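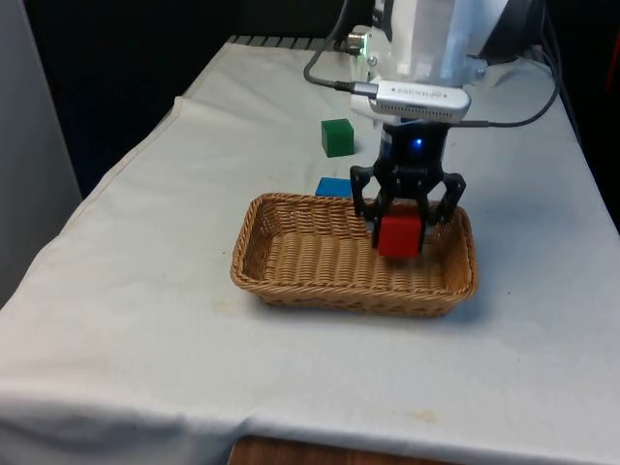 The gripper holding the red cube in the basket, with green and blue still on the table.

Hi, kids! Last week I got to go to the robot open day at Farmont, and I promised I'd tell you all about it, so get comfy.

The first thing I did was walk right up to the robot arm and say hello. It didn't say hello back. It doesn't have a mouth, or ears, or a face, which surprised the little boy next to me quite a lot (he'd brought it a drawing!). What it does have is a gripper, and that's the part I want to talk about.

A gripper is a robot's hand. Hold up your own hand and tuck away everything except your thumb and your pointer finger. Now pinch an eraser. You've just made a gripper! The one I saw had two black fingers with joints in them, a bit like your knuckles. They close in from both sides until they're pressing on the thing they want to lift.

The job that day was to put colored cubes in a basket. Easy, right? That's what I thought too. Then Raquel Azevedo, who was running the demonstration, asked me to try it with my eyes shut and just two fingers. I knocked the green cube clean off the table. Twice!

Raquel told us that a robot has to work out lots of little things that you do without thinking:

Where is the cube?
Which way is it turned?
How hard should I squeeze?
How high do I have to lift it to get over the side of the basket?
When is it OK to let go?

That squeezing one is my favorite. Squeeze too softly and the cube slips out. Squeeze too hard and – well, a cube is pretty tough, but think about doing it to a strawberry! Raquel said people start with cubes when they're teaching a robot because the sides are nice and flat, so the fingers have something good to push against.

Somebody asked how many tries it takes to get good at a job like this. Raquel said her team at Farmont had done 2,000 practice pick-ups so far, and they were still finding new mistakes. I felt a lot better about my green cube after that.

I also asked if the robot gets bored. She laughed and said no, it doesn't get bored or tired or proud of itself. It follows its instructions, and people write those. So if you like cubes and puzzles and telling others what to do, this might be the job for you!

Try it at home

You'll need a shoebox, three building blocks and a friend. Your friend is the robot and has to keep both eyes closed. You give the instructions, like "left a little" or "down" or "pinch." No saying "just grab it" – a robot wouldn't know what you meant! See if you can get all three blocks into the box, then swap places.

My niece Funmilayo Okafor and I played this for a whole afternoon. She is a much better robot than I am.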